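Speaker notes, Festell two-arm tabletop kit
Review session, 4 Apr 2019

**Slide 1. Opening**

Welcome the audience on behalf of the Losach evaluation office. State the purpose of the talk: to report on our review of the Festell kit and to say what a purchasing department should ask before signing. Remind everyone that questions are held to the end.

**Slide 2. What is on offer**

The kit is sold as a package: two arms, a gripper for each, control software, and one year of support through Kuusk, the regional distributor. Installation is included. Tables and trays are supplied by the customer.

Mention that the software license covers one site only. Departments with a second building will need a separate quotation.

**Slide 3. The clearing task**

We asked for a task that resembles ordinary bench work. The kit was assessed on picking up light waste from a tabletop, with crumpled paper as the test item. Paper is a fair choice for this purpose. Every piece has a different shape, and a gripper that closes too hard or too low will push it away.

*Pause while the slide is read.*
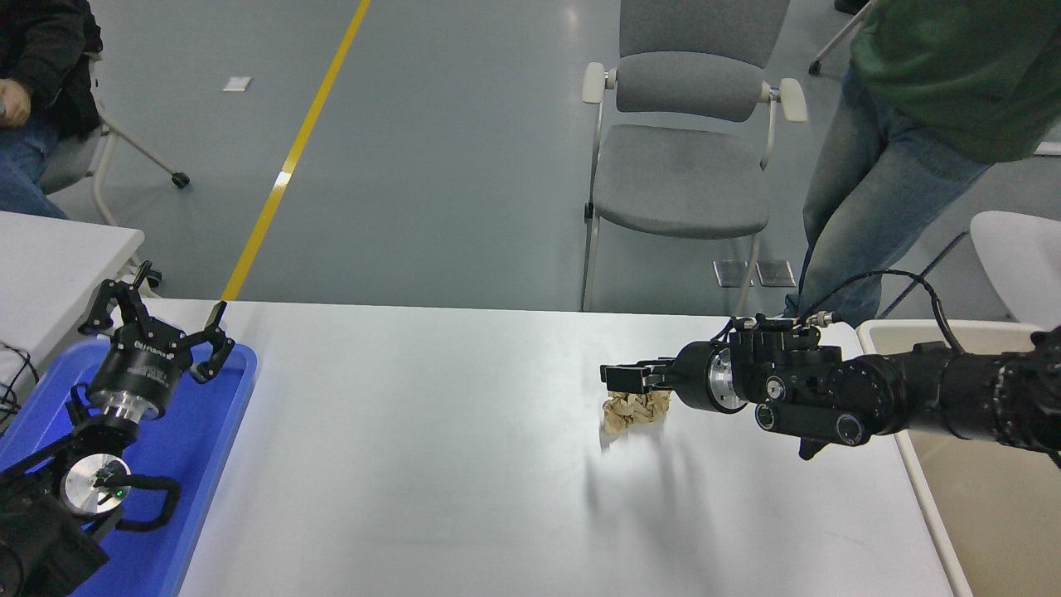 *Right arm at the crumpled paper, gripper open; left arm in the blue tray.*

Draw attention to the two-finger gripper. The same task was given in two series of 50 attempts each, one with the supplied settings and one after adjustment by our own staff. Full results are in the handout. The adjusted series was the better of the two, and the adjustment took 13 minutes.

**Slide 4. Points for buyers**

- Training: the vendor offers 3 days on site. We recommend taking all of them.
- Spare fingers are ordered through Kuusk. Delivery terms should be written into the contract.
- The manual is clear on daily operation and thin on fault messages.
- Cable routing should be agreed upon with the installer before the tables are fixed in place.

**Slide 5. Next steps**

The Brudurura site will repeat the review in May with cloth items and mixed waste. Departments wishing to attend should register at the desk outside.

*If time is short, omit the second paragraph of slide 2.*

Take questions. Refer pricing inquiries to the distributor.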